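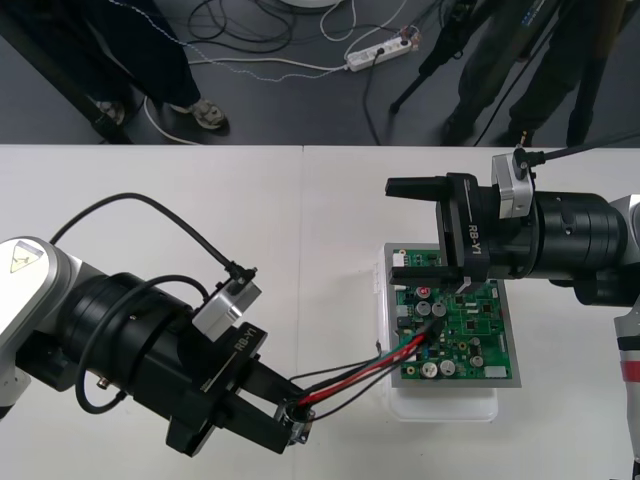 Darcy Carrier has been fixing circuit boards at Nerkitwood for so long that she talks about them the way other people talk about their gardens, fondly and with plenty of detours. Ask her where trouble starts and she goes straight to the wiring, to a bundle like the red, black and green one that runs up to the green board in its gray metal tray. "People look at the big silver capacitors first, because they're handsome," she says, laughing, "and I love them too! But I always begin with the plugs." She figures she has had some 3000 boards across her bench, and a good 200 of them needed only a connector seated properly.
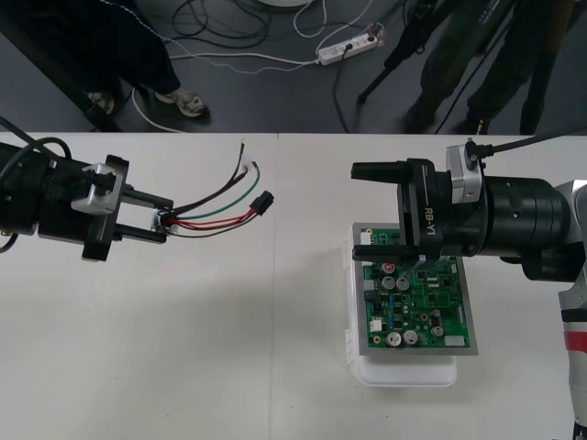
She learned that from her first boss, back at Felex, who made her plug and unplug the same harness 50 times before lunch (she still remembers her sore thumbs). "Hold the housing, never the wires," she says. "I say it to every new person, and then in February I caught myself pulling on a wire, and oh, did I hear about it."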